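Workspace Setup and Cord Care – notes for session 6
Instructor: Rajeshwari Pillai. Notes typed up by Saron Negash
Room: Skakidmont annex, side door. Bring the Mathew reader, we use chapter 2 again.

Carry over from last time
Drawers and shelves are done, don't redo them. If your floor plan is still missing hand it to Ajith Kamath before the break. Pencil is fine.

Today – power on the work surface. Short topic, people get it wrong all the time.

Where does the strip live?
Under the table – out of the way, but you crawl every time you plug something in.
On the wall – good if you own the wall. Renters ask first.
On the table – easy to reach, takes up space, cord has to go somewhere. This is the one we practice.

Table-top placement
Clear the surface first, all of it. Wipe, let it dry.
Sockets facing up so you can see what is in use.
Look at the cord end before you decide on the angle. Most people put the strip down straight and then find the cord pointing at their lap.
Slack goes in a loose loop. Never a tight coil, never wrapped around the strip itself. Tight coils hold heat, see reader.
Light strip on a light table is easy to overlook, espcially with papers around it. Worth thinking about if you slide things across the desk a lot.

White strip, white cord, pale surface:

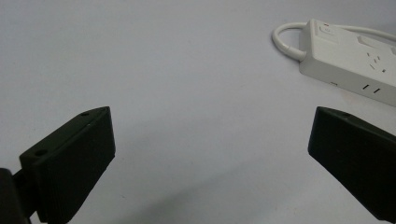
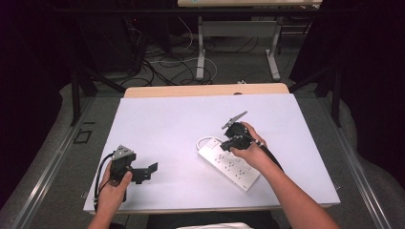
Angle. Straight along the back edge looks neatest and works if everything plugged in has a small plug. Big square adapters block the neighbor socket, so turning the strip a little gives you room to get your fingers in. Try both at home. Pak-hei Hung asked if diagonal is "allowed" – yes, there is no rule, only what you can reach without knocking over a cup.

Liquids. Drinks on the other side from the strip. Plants too. Liên Quách's group had the watering can question, answer is same as drinks.

Do not
– plug one strip into another strip
– run the cord under a rug or mat
– put a heater, kettle or hair dryer on it
– pull by the cord, hold the plug
– keep using one with a loose socket or brown marks. Out it goes, electronics recycling not regular trash

Check the rating on the underside. Write it down. Add up what you plan to plug in and compare. If you can't read the label ask, or don't use it.

Cord length. Measure table edge to wall outlet, then add the drop to the floor. Everyone forgets the drop. Better a bit long than stretched. Stretched cord at ankle height = someone trips.

Labels. Small tag at the plug end of each thing, not at the middle. Masking tape folded over works fine. Write what it is (lamp, printer), not the brand.

Storing a strip you aren't using
Unplug, wipe with dry cloth, loop cord loosely, one twist tie. Flat in the bin, nothing heavy on top. Stinura bins in the hall cupboard are for this, the deep Ralleck ones are to deep and everything ends up in a knot.

Practice in pairs, 13 minutes then swap
One person places the strip and deals with the cord, other one sits and tries to reach every socket. Talk about what got in the way. Then move it and try again.

Homework
Sketch your own table from above, strip and cord marked, wall outlet marked. Write 40 words on what you would change. Due next session, late ones go to Ajith not to me

Next time: lamps, and where the shadow falls when you write. Left-handers please sit near the front.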